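Week 4 - Where Color Names Come From
Instructor: Anqi Cai

Welcome back! Last time we ended on the puzzle of why some languages get by with very few basic color words while others have a dozen. Today we look at how new color words are born, and I have to admit this is my favorite topic in the whole course.

Borrowing from things

The oldest trick in the book is to take the name of an object and let it stand for the color. "Orange" is the one everybody knows. English had the fruit first, and the color word followed. Before that, speakers made do with "yellow-red," or just called the thing red. (That is why a robin has a red breast and a redhead has red hair, even though both are closer to orange. The names are older than the word!)

"Pink" seems to come from a garden flower, "violet" certainly does, and "turquoise" is the stone, by way of a French word for "Turkish." Lavender and lime came in the same way and haven't finished the trip. Most of us can still see the plant behind the word, and plenty of people would call lime a kind of green but would never call orange a kind of red. That difference matters a lot for what follows.

How do we know a word is basic?

Linguists use a handful of tests. A basic color word is short, it isn't just a shade of some other color, it can be used for almost anything, and speakers bring it up early when you ask them to list colors. "Blond" fails because it sticks to hair, wood and beer. "Lime" fails because it sits inside green. Try the tests on "beige" and you will get an argument going, which I encourage.

Everyday objects are good practice. Put a bright orange phone case and a lime-green one on the same white table, and most English speakers reach for a plain word for the first and a compound for the second.

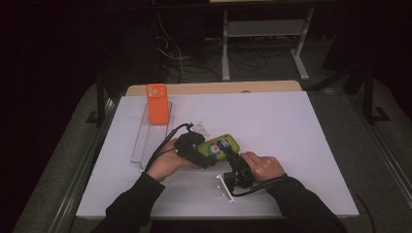 Names that sell

Paint and yarn companies need far more names than any language has basic words, so they invent them. The Tondura paint catalog lists 3,607 shades, and the fun is in seeing where the names come from. Food and weather do a great deal of the work. Clornora, which makes knitting yarn, goes for places and moods instead - "Harbor" and "Patience" are both grays.

Do these names ever become real words? Hardly ever. They belong to one product line and vanish with it. Still, look at "teal," a duck that turned into a color people now use without thinking of ducks at all.

For next time

Read the Vũ chapter on green and blue in Vietnamese, where "xanh" covers both and speakers add a second word when they need to be exact. Skip the appendix, but do look at the notes on leaves and sky.

Then collect ten color names from something at home (a makeup box, a seed packet, a car brochure) and sort them into plant, food, mineral, place and other. Bring the ones that won't sort - those are the ones I want to talk about!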